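Grendcombe Household Skills Program
Progress report to the Cesard Fund
Period covered: spring term, to the end of June
Prepared by: Annelies Rüegg, program manager
Reviewed by: Dilwyn Prosser, head of services

1. Purpose of this report

This report sets out the work carried out under the second installment of the Cesard Fund grant to the Grendcombe Household Skills Program. It covers the refitting of the practice room, the table routines delivered during the term, attendance, spending against budget, and the matters on which we ask for the Fund's guidance before the third installment is released. A short note on the proposed autumn schedule is given at the end.

Readers who have the previous report to hand will find that the section order has been kept the same, with the exception of storage, which now has its own heading at the request of the Fund's grants officer.

2. Background

The program teaches everyday household tasks to adults who are setting up a home alone for the first time or returning to one after a long stay in hospital or supported housing. Participants are referred by the Grendcombe social work office or by their family doctor. Each attends for one term. The work is practical and takes place at tables, a sink and a set of shelves, in a single ground-floor room.

The grant agreement named three areas of work: clearing and setting a table, putting away groceries and packaged goods, and keeping a small storage area in usable order. A fourth area, laundry, was listed as optional and has not been started.

3. The practice room

Refitting was finished in the third week of the term, one week later than planned. The delay was caused by the flooring contractor, who found damp beneath the old vinyl near the sink and had to treat it before laying the new surface. The additional cost was met from the contingency line and is shown in section 7.

The two long trestle tables used in the first year have been replaced with smaller tables with rounded corners. Participants had reported bruising from the old table edges, and one participant who uses a walking frame could not turn between them. The smaller tables allow a clear passage on all sides. They are also light enough for two people to move, so the room can be rearranged between the morning and afternoon groups.

Open shelving has been fixed along the wall opposite the window at three heights. The lowest shelf is reachable from a seated position. The top shelf holds spare stock only and is not used in sessions. Labels for the shelf edges were ordered in large print, but the first delivery was printed in gray on white and had to be returned. The replacement set is due before the autumn term.

Lighting over the tables was measured by the building manager and judged adequate in the morning. In the late afternoon the end of the room nearest the door is dim. Two additional ceiling fittings have been quoted for and are included in the request at section 8.

4. Attendance

The program enrolled 20 participants at the start of the term, which is the full number allowed under the agreement. Three left before the midpoint. One moved out of the district, one returned to employment, and one withdrew on medical advice. Their places were offered to people on the waiting list, and two accepted. The remaining place was held open and not filled.

There were 11 people on the waiting list when the term closed. The social work office has asked whether a second afternoon group could be formed. Our view is that the room could accommodate it but that present staffing could not.

Attendance was weakest in the two weeks on either side of the spring holiday. Several participants depend on a community bus that runs a reduced timetable at that time. For the coming year we propose to close the program for those weeks and to add the sessions to the end of the term.

5. Delivery of the table routines

5.1 Clearing and setting

The clearing routine was revised after the first year. In the earlier version, participants were asked to clear the whole table in one pass, and staff recorded the time taken. This encouraged hurry and led to a number of spills. The revised routine asks the participant to choose one item, decide where it belongs, and bring it there before choosing the next. Time is no longer recorded. Staff note only whether the item reached its place and whether help was given.

The change has been well received. Session leaders report fewer interruptions and a calmer room. Several participants have begun to talk through their choices aloud, which gives the leader a better understanding of where a difficulty lies. In many cases the difficulty is one of deciding where a thing should go, and the handling itself gives little trouble.

5.2 Lidded containers

Tall containers with lids were introduced in the fifth week. They are common in any kitchen or bathroom cupboard and present particular problems. Many are top-heavy when full, and the lid is the part that people naturally reach for, although it is often the least secure. The routine teaches participants to take hold of the body of the container, to lift it straight up until it is clear of whatever it stands on, and to set it down fully before letting go.

Practice begins on a table with very little else on it. Further articles are added once the participant is comfortable with the lift. The other hand is kept close by, open and free, so that it can steady the container or move a neighboring article out of the way. 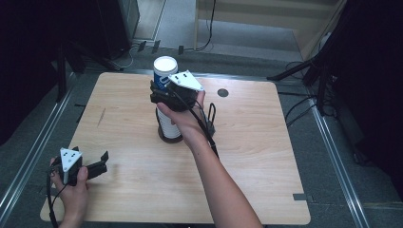 Leaders were asked to watch in particular for reaching across one article to get to another. This was the most frequent fault in the first two weeks of container work, and it accounted for most of the items knocked over. The advice now given is to move the nearer article first, even where it seems to be out of the way. By the end of the term the fault was noted only occasionally, mainly among those who had joined from the waiting list and had received less practice.

A second point concerned labels. Participants tended to grip a container with the label covered and then had to put it down again to read it. The session plan has been amended so that the label is read before the lift. Mrs. Rüegg has also asked leaders to store containers with their labels facing outward.

5.3 Groceries and packaged goods

This part of the work was delivered in the second half of the term. Participants unpacked a bag of ordinary groceries, separated what needed to be kept cold, and placed the remainder on the shelves. The routine went largely as planned. The one matter to report is that the bags supplied were of thin paper and tore at the handles, and cloth bags have been bought in their place.

6. Storage

Storage remains the weakest part of the program. The cupboard in the corridor, which was intended for practice articles, is shared with another tenant of the building, and items are regularly moved or mislaid. Session leaders spend time at the start of each morning looking for things that were put away the night before.

Mr. Prosser has raised the matter with the landlord, who is willing to let the program use a lockable closet beside the practice room from the autumn. The closet requires a new door and a row of adjustable shelves. Quotations have been received from Mirulon and from Iwasaki. The Mirulon quotation is lower but does not include fitting. A decision will be taken when the position on the third installment is known.

In the meantime, each table has been given its own lidded crate, and the contents are checked against a card at the end of the session. Losses have fallen as a result, although small articles still go missing from time to time.

7. Spending

Spending for the period was within the total approved. The furniture line was underspent, as the tables were obtained at a discount for collection. The flooring line was overspent by the cost of the damp treatment, and the difference was covered by contingency. No transfer between staff and equipment lines was made.

The full account, with receipts, has been sent separately to the Fund's finance office. Expenditure on consumable articles was higher than forecast. The forecast assumed that groceries could be reused for several sessions, which proved impractical for anything in soft packaging. A more realistic figure has been entered for next year.

8. Matters for the Fund's consideration

We ask the Fund to approve the following:

The addition of two ceiling fittings at the door end of the practice room, to be paid from the furniture underspend.

The fitting-out of the closet as described in section 6, to be paid from the third installment.

The removal of laundry from the list of optional work. The plumbing in the present room would not support a washing machine without substantial alteration.

We would also welcome a discussion of staffing in relation to the waiting list. No sum is requested for this at the present stage.

9. Autumn schedule

Sessions will resume with the morning group and will follow the revised plan for container work from the second week, three weeks earlier than this term. The afternoon group will start once the lighting has been installed. An open session for families and referring staff is proposed for a Sunday afternoon toward the middle of the term, and representatives of the Fund are invited to attend. Details will be circulated by Mrs. Rüegg's office when the building's availability has been confirmed.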